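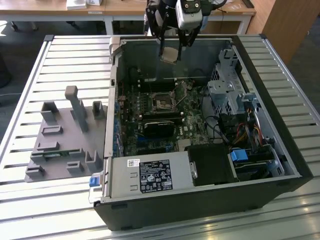
3.2 Order of removal

Each tower was taken apart on its side with the left panel off, so that every part could be reached from above. Workers were free to choose their own order for the first two units of each model. After that they were asked to keep to one order, which we took from the quickest of the early runs and then corrected by hand. Before anything else came out, the worker pressed and held the power button for five seconds with the mains cord disconnected.

Figure 4 shows a tower of the Dell type from the second batch. In this type the processor socket has a metal retention lever, and the expansion slots along the back wall are held by blue latches. Parts with colored latches or tabs were logged as "tool-free" whether or not the worker reached for a screwdriver. The power supply was logged the same way when it had a release handle, although in several cases a screw had been added during an earlier repair and had to be found first.

Figure 4. Desktop tower on its side with the side panel removed and the processor socket open. The power supply lies along the bottom of the picture and the drive cage is at the right.

Of the 1067 towers received from Bimeck, 39 were set aside at intake because the case was bent or the panel could not be opened without cutting. These are left out of all times reported below. Towers that arrived with parts already missing were kept, and the missing parts were entered as blanks in the log.

Cables took up more of the working time than we had planned for. A worker who unplugged the drive cables before touching the cage could lift the cage in one movement. A worker who started with the cage usually had to put it back down, reach under it, and start again. We had treated unplugging as part of removing each component, and the log sheet used until November had no line for it. The revised sheet has a separate line for cables, and times from the two sheets are not pooled.

Processors were removed before the board was lifted out. Once the lever was up and the processor was in its tray, the worker lowered the lever again if the board was going to resale. Boards sent for metal recovery were left with the lever in whatever position it happened to be. Memory modules went into the same tray as the processor, with the asset number written on the tray lid.

Labels and barcode stickers were left on the power supplies. Menon, the downstream buyer, sorts by rated output and rejects units with no readable label, so a torn label was recorded as damage even when the unit tested well.

Two people coded the logs. Erick Minja coded all sheets and Domnica Coman coded every tenth sheet without seeing his entries. They disagreed on 14 sheets, nearly all of them over whether a stuck latch should count as a tool-free removal. We settled these by marking any removal in which a tool touched the part as "tool used," and the earlier sheets were recoded to match.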